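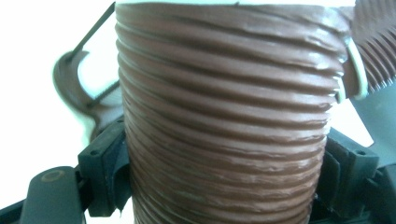 Thanks for having me, and thanks to the Galbraith for the room. I want to talk about celebrity biographies, the short kind, the 300 or 400 words you get when you type an actor's name into a search engine. I read a lot of them for work and I believe less of them each year. Take a page like that and pull on it and it behaves like a length of brown ribbed hose: the same ridge over and over, a little wrinkled in places, and it gets narrower the further down you look. Born here. Went to school there. Always loved performing. Host, then small part, then big part. By the bottom there is almost nothing left, usually a line saying the actor enjoys travel.

(Pause. Ask who has written one of these. Hands will go up slowly.)

My first complaint is the origin story. You know the one. The actor went along to keep a friend company at an audition and got the part. I have read this so many times that I now wonder who all these friends are and why none of them can act. Maybe it happened to a few people. I don't believe it happened to everyone. It sounds modest and it leaves out the agent, the classes, the uncle with the production office and the years of being turned down. The being turned down is what I would like to read about.

Second complaint, the family line. "Her father worked in film, which sparked her interest." Sparked her interest! Put it next to "her father worked in film, so she could get a meeting," and ask which one tells you more. I don't hold it against anybody. Plumbers' kids become plumbers. But the biography page treats it as a matter of mood, as if show business came in through the bedroom window.

(Slide change. If the clicker sticks, keep talking.)

Now the hobbies and skills. Horse riding, martial arts, classical dance, two languages "fluently." Where did these come from? A lot of the time, from a casting form. Somebody filled in a box because the box was there, and the agency sent it out with the headshots. A fan site copied the form, a newspaper copied the fan site, and the fan site then added the newspaper as its source. I call that one claim. Most fact boxes would call it three sources.

I tried this out on a small scale with Viro, the casting database some of you use. I took a supporting actor with two credits and looked for every page that gave a birthplace. Most said Vurosness. When I went back through them, they all led to the same Viro profile, and the profile had been set up by the management company. Is Vurosness right? Could be. I have no reason to say it's wrong. My point is that I had a screen full of agreement and still knew only what one office had typed.

(Don't get drawn into naming the actor. Someone always asks.)

Then there is the number problem. "Over 1000 stage performances." Says who? Did anyone keep the programs? A long run at eight shows a week gets you a good way there, so it isn't crazy, but I have asked for the working on claims like this and what I get back is a publicist telling me it's in the bio. Yes. I know it's in the bio. That's why I called.

Ages I will skip over quickly or we'll be here until dinner. I'll only say that when a birth year changes, it rarely changes in the direction of older.

People tell me none of this matters. It's light reading, it's a page you look at during the credits. I go back and forth on that. What bothers me is what happens when an actor dies, or gets into trouble, and a real newspaper needs 600 words in an hour. The light reading becomes the record. I have seen the audition friend turn up in an obituary.

So what do I do when I write one? I say who told me. "According to her agency" is an ugly phrase and I use it all the time. I leave the box blank if I can't fill it. I ring up the theater or the school if it still exists, and sometimes they have never heard of the person, and sometimes they send me a cast list with the name spelled differently, and then I have an afternoon's work. Ciltia, who publish the stage yearbook, used to print "not known" next to missing dates. I liked them for that. They stopped in the last edition and I would love to hear what they replaced it with, because the blanks are all filled now.

(Water. Check time. If past 4:40, drop the part on nicknames and go to questions.)

Nicknames, if there's time. Any page that says an actor is "fondly known as" something, try to find one person who has called them that outside of a press release. I've had very poor luck. Let's take questions, and please, if you have an audition friend, bring them to the front.

Search this site
Enter keyword
Go

Posted in June by the editor, Talks and Notes

Recent items
Who writes the fact box?
Stage names and the paperwork behind them
What a casting profile leaves out
Reading old theater programs
Child actors and the missing school years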